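Notebook, August, bench by the window, started 7:40 am

Okay, cupboard day. I have been putting this off since the Tollard job wrapped and I moved all my odds and ends in here with the plan of sorting them "next week." Coffee first, then the low cupboard, because that's the one I swear at every morning when I'm hunting for a pen.

Plan on paper (ha): everything that can leak goes in a plastic box, everything soft goes in one heap up front, papers to the back. Then see what's left over and whether I even want it.

Measured the inside depth before I started and got 40 cm, same as the old Clisel unit, so the spare drawer trays should slide in if I ever find them. Wrote the number on masking tape and stuck it on the tape dispenser so I stop measuring it every year.

8:15. Went with the clear box for bottles. I like that I can see into it without lifting anything out. Don't love that the bottles have to lie down, so the caps need checking. Note to whoever borrows hand lotion from me (you know who you are!!): screw it shut, please, the last one got all over a Mersha catalog and I'm still peeling pages apart.

Soft stuff is a mess but a mess in one place. I keep wanting to fold the pink thing and it keeps un-folding itself. Maybe a zip bag? There's a roll of them in the supply closet, item 227 on the stock list, if somebody hasn't used them all up on screws again.

8:50, stopped here and went to answer mail:

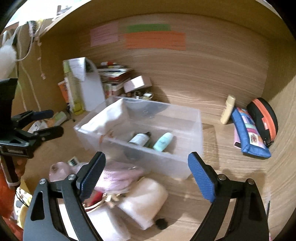 Low cupboard, partway. Clear box in the middle, soft pile in front, papers still at the back.

The back left corner is the real problem. Papers and booklets stacked behind the tall white box, and then the trinket tray, which I can't bring myself to deal with before lunch. Beads and little metal bits, and every single one of them is going to turn into a decision. The pink box could move over to the right side and that would free up a decent patch of floor.

To do:
- little gold purse: check for loose change, then into the desk drawer
- go through the booklets, keep the Clellilov one, recycle the doubles
- tray: sort beads from metal, two jam jars, done
- white towel to the wash pile
- ask if anyone wants the other clear box, otherwise it's coming home with me

Picking it up again after lunch, starting with the papers.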